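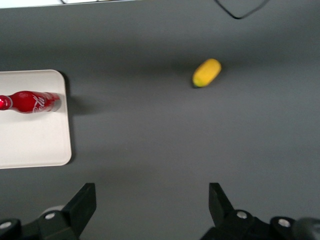
White tray on a grey tabletop

Soup season is in full swing, and our recipe pages have never been busier! We've just added 356 new soups, stews and chowders to the collection, all tested in our own kitchen, and I've been eating very well indeed.

My favourite so far is Vimala Sastry's roasted carrot and red lentil soup. You roast 800 g of carrots with cumin until the edges catch, then simmer them with the lentils and a good squeeze of lime – it's thick enough to stand a spoon in, and even better the next day. Sowmya Mudaliar has sent in a lovely smoky sweetcorn chowder too (do try it with a bit of grated cheese on top).
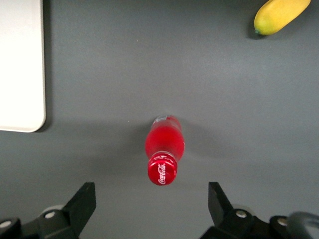 VORNBY, January 24, 2023

Our next soup swap is coming up at Strickland Hall. Bring 2 litres of your own soup in lidded tubs, labelled with the ingredients, and go home with a mixture of everyone else's. We had leek and potato five different ways in October and I loved every one of them! Bread is provided, and there are hobs for warming things through. If you're bringing anything with nuts or shellfish, please put it on the end table by the door.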